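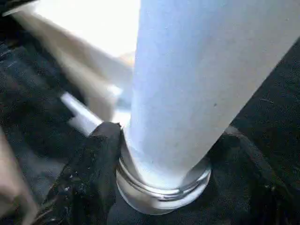

A white cylindrical object with a clear, ridged rim at its lower end, against a dark surface.

Cylindrical household container

A cylindrical household container is a round-sided vessel used in the home to hold dry goods, toiletries, craft supplies or small loose items. The type includes jars, tubs, canisters, tumblers and tubes. Most examples are made of glass, plastic, metal or coated paperboard, and many combine two materials, such as an opaque body with a transparent rim, base or lid.

Form

The round cross-section has no corners in which contents can collect, and it spreads pressure evenly around the wall. For this reason it has long been preferred for vessels that are sealed, stacked or handled often. A container may be straight-sided or tapered. Tapered vessels of the same size can usually be nested when empty, while straight-sided ones make fuller use of a shelf.

Raised or recessed rings are common near the rim or base. Depending on the design they may act as a screw thread, stiffen a thin wall, hold a snap-on lid or give the hand a better grip. In transparent material the rings also catch the light, so that a clear band remains easy to see on a dark shelf or cloth.

Color and surface

White is widely used for the bodies of bathroom and kitchen containers. A matte white surface shows fewer reflections than a glossy one but tends to keep gray smudges and small specks, particularly where it is touched or rubbed against other items. Mild soap and a soft cloth are normally sufficient for cleaning. Grooved rims hold more residue than plain ones and are generally cleaned with a small brush.

Use in the home

Containers of this kind are found in kitchens, bathrooms, workrooms and closets. In the Plindau household survey, compiled by Cadi Mostyn and Alun Prydderch, kitchens were recorded separately from bathrooms, and vessels with clear parts were entered under their own heading. The survey covered 28 homes and was completed in August. Prydderch later proposed a division into three groups – open, lidded and nested – that is still followed in the Plindau listings.

Rolled paper, cloth and similar soft goods are also kept in cylindrical vessels, sometimes standing well above the rim. A wide or heavy base is advisable in such cases, as tall contents raise the center of gravity.

Collections

The Rosales Collection of Domestic Objects at Gekbridge holds 100 cylindrical containers, 30 of them with transparent rims or bases. The catalog was prepared by Morfudd Edwards. Items are stored upright on dark felt, with lids kept alongside.

See also

Canister
Jar
Food storage
Tumbler (glass)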